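Table de hockey sur coussin d'air Sultix de Destbridge : notre essai

Par Réjean Bouchard

La Sultix est la table d'entrée de gamme de Destbridge. Elle mesure six pieds de long, pèse 66 kilos et se vend 518 $ chez Sutherland, où j'ai acheté la mienne en octobre. Je cherchais une table pour le sous-sol, assez grande pour que des adultes y jouent sans se cogner les jointures, mais pas un modèle d'arcade à monnayeur. J'ai joué dessus presque tous les soirs pendant six semaines, surtout avec mes deux gars et mon beau-frère.

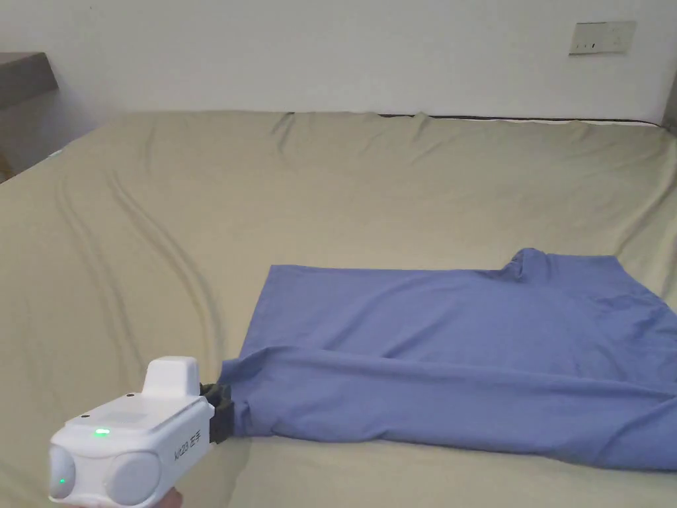
Montage

La boîte arrive en un seul morceau et il faut être deux pour la descendre. Le montage m'a pris un vendredi soir au complet. Les pattes se vissent sans problème. Les panneaux latéraux, par contre, ont des trous percés un peu trop haut sur un côté, et j'ai dû forcer deux vis. Le feuillet ne contient que des schémas, et celui du filage est minuscule. Prévoyez une vraie clé, celle qui est fournie plie.

Une fois debout, la table se met à niveau avec des patins réglables. Faites-le avec un niveau de menuisier. À l'oeil, j'avais laissé une pente et la rondelle finissait toujours dans le même coin.

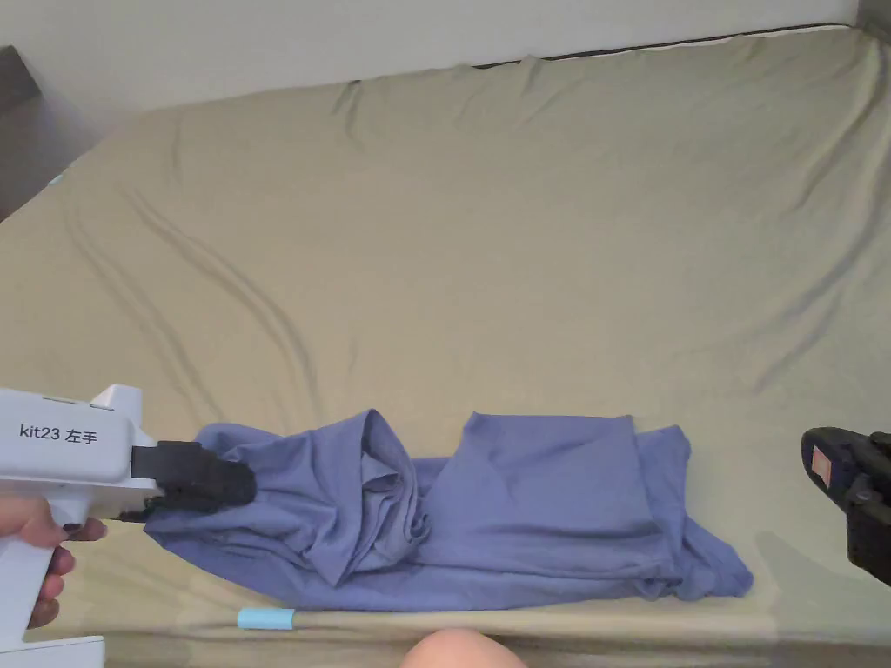
Drap-housse kaki, côté mur.

Surface et soufflerie

La surface est lisse et les trous sont bien ébavurés. Le débit d'air est correct au centre, plus faible dans les coins, où la rondelle légère s'arrête de temps en temps. Avec la rondelle lourde c'est pire. Je ne m'en sers plus.

Le ventilateur fait un bruit constant, comparable à une hotte de cuisine à puissance moyenne. On s'y habitue en jouant, mais quelqu'un qui écoute la télé dans la même pièce va se plaindre. La Rendthorpe que j'avais avant était plus silencieuse. Elle poussait aussi moins d'air.

Les bandes renvoient bien la rondelle et on peut jouer les doubles bandes avec un angle prévisible. Quelques rondelles ont sauté par-dessus bord sur des tirs forts, toujours du côté du pointage.
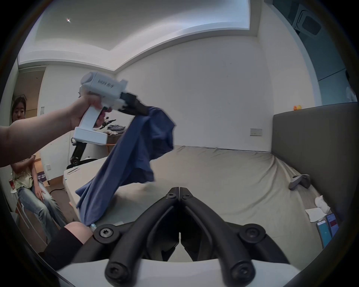
Est-ce qu'on peut la ranger debout contre un mur ?
Les pattes ne se replient pas, donc il faudrait les dévisser chaque fois. Si l'espace manque, prenez plutôt un modèle pliant.

Pointage et accessoires

Le pointage électronique compte bien les buts, sauf quand la rondelle entre très lentement. Il n'y a pas de réglage de volume pour la musique de fin de partie. J'ai mis un bout de ruban sur le haut-parleur et c'est endurable.

Les maillets fournis sont légers et le feutre commence déjà à décoller sur l'un des deux. J'en ai commandé d'autres. Les rondelles d'origine tiennent le coup, sans éclat sur le bord. 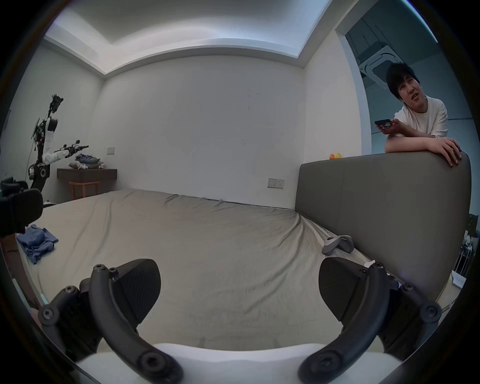

Canards orange et jaune sur la tête de lit.

Entretien

Un coup de linge en microfibre avant de jouer, l'aspirateur sur les trous une fois par semaine. Pas de cire ni de nettoyant en aérosol, le feuillet le déconseille et ça bouche les trous.

Pour : bonnes bandes, surface bien finie, prix raisonnable pour la taille.
Contre : perçage des panneaux, coins mous, maillets à remplacer, haut-parleur sans réglage.

À ce prix, je la rachèterais pour un sous-sol familial. Pour jouer sérieusement, regardez le modèle au-dessus chez Destbridge, que je n'ai pas essayé.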